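Keeping the Pads Fresh: A Morning at Tesura

By Hanna Mazurek
April 17, 2018

12 shares | 4 comments

Roman Pawlak changes the finger pads on his grippers every 500 hours. Before March it was whenever one tore.

"We'd lose a pad in the middle of a shift and then everybody's standing there," he said. Pawlak looks after the hand-held grippers at Tesura, where operators use them to pick small items out of boxes.

The job starts with the pivot pins. He wipes each one with a dry cloth and works the fingers open and shut by hand, feeling for play.

"If a pin moves sideways, I stop," he said. "A new pad on a loose finger wears out on one edge. You've wasted the pad."

The pads come next. The old ones peel off with a plastic scraper, and he cleans the seat with alcohol and leaves it for 40 minutes before the new ones go on.
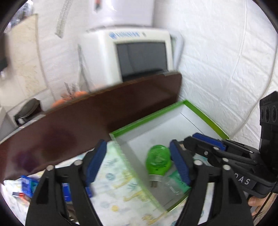 "Then I check that the two pads meet flat," Pawlak said. "I close them on a strip of paper and pull. It should drag the same at the top and the bottom."

His last check is on real objects. He likes something round and something slippery, and he does 4 picks of each. Glass gives him the most trouble.

"People squeeze harder when it slips. Mostly the pads just need a wipe."

Cables are his other complaint. He replaced nearly all of them last year after operators kept hanging the tools up by the cord. His coworker Kazuhiro Takagi has since put up hooks, and Pawlak says failures are down.

He keeps the log in a paper notebook, with hours, pads and pins in separate columns. Tesura has offered him a tablet.

"I've got grease on my hands all day," he said. "The notebook's fine."

Related
Konton opens second repair bench
How Yazdani stores its spare parts
Zbigniew Ziółkowski on 2000 hours without a breakdown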